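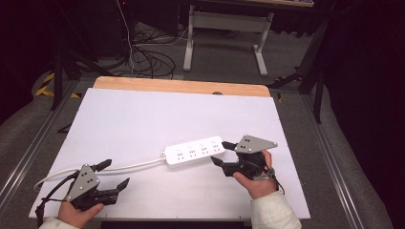
marlpit wrote:
Cords are where I'd draw the line, personally. I'll believe a machine can do chores the day one of them can unplug a lamp from behind a couch, wind up the cord and put it in a drawer without somebody standing over it. Everything up to that point is a nice demo. I've been reading this thread since page one and I notice the people saying "two more years" are the same people who said it when I joined.

tansybread wrote:
Oh, I don't know, marlpit, I think you're being a little hard on them! My sister-in-law's building in Windmont has one of those hallway floor machines and it does the whole ground floor overnight, mats and all, and the place has never looked better. Is it folding anybody's laundry? No. But I grew up in a house where mopping was half of every Saturday (well, it felt that way) and I'd call that a chore done.

marlpit wrote:
Fair, and I own a robot vacuum myself, so I'm no purist. But who picks up the charger cables before it runs? I do, every time, on my hands and knees. It ate one in May and I was cutting it out of the brush with nail scissors.

oldbenchvise wrote:
Shop-floor person here, 22 years of it, the last stretch at Dunden, where we build small lighting units. I'll try to keep this short and I'll probably fail.

We have arms. They're good arms. They pick a housing out of a tray, set it down, drive the screws, and they do it all shift long without complaining about their shoulders, which is more than I can say for me. What they don't do is the cord. Every unit has a power cord on it, and dressing that cord (getting it through the collar, laying it round so it isn't kinked, tucking it in the box) is still done by people at a bench. A housing is the same shape every time you pick it up. A cord has a new shape every time you let go of it, and if you grab one end the other end goes wherever it likes.

We did have a firm called Clatov come out and try. Lovely folks, brought their own coffee. In their trial the arm could get hold of the cord well enough, but then the loop would slide off the bench and drag the whole thing with it. A new hire learns to put a forearm across it in the first hour, and you couldn't even tell me who taught them.

quillandpeg wrote:
I have to disagree with the gloom a bit. What oldbenchvise describes is an arm being told where to go, and that isn't the only way to do it anymore. People hold a pair of grippers in their own hands and do the job themselves, over and over, and the machine learns from the record of it. You get the forearm-across-the-cord sort of knowledge that way, or at least some of it. Two hands matter too. Half the things I do in the kitchen are one hand steadying and the other one working, and for years everybody tried to do it with a single arm.

marlpit wrote:
But can it do MY kitchen? That's always my question. A white strip on a white board with good light on it is one thing. Behind my TV it's dark, there's dust, there are 16 plugs in there if there's one, and a cat.

quillandpeg wrote:
No, not your kitchen, and not your cat. I never said yet. I said closer than you think.

tansybread wrote:
I'd settle for a machine that unloads the dishwasher, badly. Chip a mug now and then, I won't mind.

oldbenchvise wrote:
quillandpeg, I'd like you to be right, and I'll grant you the two hands. When I was training people on the Chae line I'd tell them to watch my left hand, the one that looked idle, as that was the one keeping everything where it belonged. If a machine can pick that up from watching, good. I'd still want to see it on a stiff cord straight out of a cold truck, and then on a soft one, before I gave it my bench.

marlpit wrote:
Put me down for the same test, but with the cat.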